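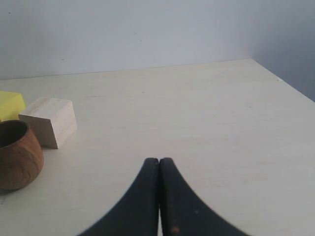
What belongs on a table you don't eat at?

Less than whatever is on it now, and preferably things you'd notice if they went missing.

I arrived at this position slowly, by way of a side table in the room I call the study and the rest of my household calls the place where the mail goes. Last November I decided to clear it. By bedtime I had moved everything to a chair, which meant that for a week I had a lovely bare table and no chair.

There is an industry waiting for people in this condition. Wover will sell you a set of nesting trays so that your clutter can be arranged by height. Olska has a whole line of what its catalog calls surface companions, a phrase I read aloud twice to make sure. The spring edition ran to 100 pages, and by page 17 I had agreed in principle to buy a brass object whose purpose was to sit near a book.

I didn't buy it. I bought the tray, used it for keys, lost the keys under the tray, and took it back.

What stayed in the end was wood. A brown cup came first, a fat round thing with a thick rim and darker streaks running through the grain. It holds no coffee. It held pencils for a while, and then I took the pencils out and liked it more. People pick it up and look inside, find nothing, and put it down again with great care, as if they'd interrupted it.

Behind the cup I keep a block. I mean that literally: a rectangular piece of pale, unfinished wood, bought from a bin at Mondal, the lumber and salvage place out past the rail yard. Mondal sells offcuts by the pound on Mondays and by whim the rest of the week. Mine cost nine dollars, a figure I have since lowered when telling the story at home. I'd like to report that I saw something in it. I saw that it was flat on the bottom.

Still, the two get along. The cup is reddish and curved and takes up more room than it needs. The block is light and square and minds its business. Put them together at one end of a plain, pale tabletop against a blue-gray wall and the rest of the surface begins to look deliberate, the way a nearly empty plate does in a restaurant you can't afford.

The wall took longer than the wood. Plenholm makes a paint deck with more blue-grays than I knew there were moods, and the names are no help. I went with the one that looked like weather. Where the side wall turns the corner it goes a shade deeper, and visitors ask if I used two colors. I tell them yes.

There are rules, if you want them. Keep the group to one side. The middle of a table is where a vase goes, and once you own a vase you are buying flowers forever. Let the pieces nearly crowd each other, with the tall or round one in front. Mix a dark wood with a light one and don't oil the light one, whatever the man at the hardware store says. Skip felt pads. Dust when company is coming.

And leave the big empty part empty. That's the hard one. A friend with a similar table and better intentions put her phone down on hers in the middle of a party, and within the hour it had a purse, two glasses and a casserole dish on it. My own record is nineteen days, ended by a jury summons.

The mail goes in the kitchen now, on the microwave. Olska makes something for that too, apparently. It comes in slate and oat.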